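# The block bin, and what to do with yours

09/02/2025

I have been meaning to write about blocks since June, and every time I sat down to do it something else got in first (the label maker, the shelf liner, the great glue stick cleanup). So this month it's blocks, and nothing but blocks.

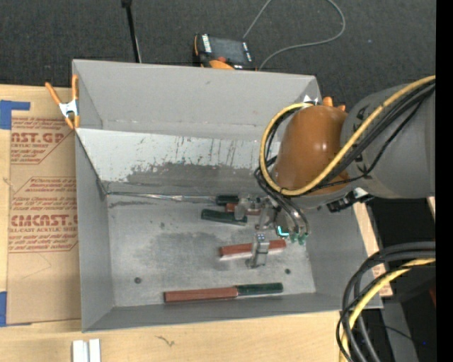

Let me start with the bin, then, before I get anywhere near the blocks themselves. I have come all the way around to metal. For years I used fabric cubes, the soft folding kind, and they looked so sweet on the shelf! But a fabric cube full of painted blocks sags in the middle, and then the whole row leans, and then you're digging around in what is basically a sack. A metal bin with an open top just sits there. You can see to the bottom and you can wipe it out. Mine has scratches down the slanted side and stains on the floor of it that no cleaner I own has ever touched, and I've stopped minding. It's a work bin. It's going to look like one.

Sloping walls are the other thing I'd ask for if I were buying again. Blocks slide down toward the middle instead of standing up in the corners, and small hands (or stiff ones, hello, it's me in January) can get in from the side without scraping a knuckle. The only drawback is that stuff collects in the seam where the slope meets the bottom. I run a butter knife wrapped in a damp rag along mine every few weeks and you would not believe what comes out. Sequins, mostly.

Now, color. Green and reddish brown is my favorite pairing for a small set and I will defend it to anyone. The bright primary sets are cheerful, sure, but they fight with everything else in the room, and when you want to build a long wall or a fence line the eye jumps all over the place. Two earthy colors look good together no matter who stacks them. Lay a brown bar end to end with a green one and you've already got the start of a garden border. My neighbor's kids made an entire train yard this way and left it on my dining table through two meals, and I ate around it quite happily.

Shobha Ramasamy wrote in after the last newsletter to ask how many blocks is too many. She had inherited a Dendance set from her aunt, 773 pieces, in three cardboard boxes that were giving out at the corners. Shobha, that is too many! Or it's too many to have out at once, anyway. My advice was to put 84 in the bin where people can reach them and pack the rest away, then trade some over whenever interest starts to drop. She tells me she has done it with a Sodau tub in the closet for the extras, and that the pieces coming out of storage get treated like brand new toys. I love that. She also says she kept every one of the long bars in the main bin and I'd have done the same, because you always run short of long ones and you never, ever run short of the stubby ones.

A few of you asked about repainting. I've done it twice. Sand lightly, wipe off the dust, and put on thin coats, with a full night between them. I used Lumunance in the satin finish and it took five coats of the brown before I was happy, which was partly my own fault for starting with a shade that was much too pink. The edges are where it wears first. You'll get a pale line along the bottom of a bar where it gets dragged over the table, and you can touch that up with a cotton swab or just leave it alone. I leave it alone. And please check that whatever you buy is meant for toys, especially if there's anybody in the house who still chews things.

Last bit, on where the bin should live. Put it on a table if you can spare one. When mine was on the carpet the blocks spread across the whole room by lunchtime, and a dark green block on a dark carpet is a very good way to hurt your foot. Up on a wooden tabletop they stay put, more or less, and the grown-ups wander over and start fiddling with them too, which I think is half the fun.

Next month I'm tackling puzzles with missing pieces. I have six of them stacked by the door, plus a Gumede one that might be complete but I'm scared to check. If you have a system, please write and tell me what it is!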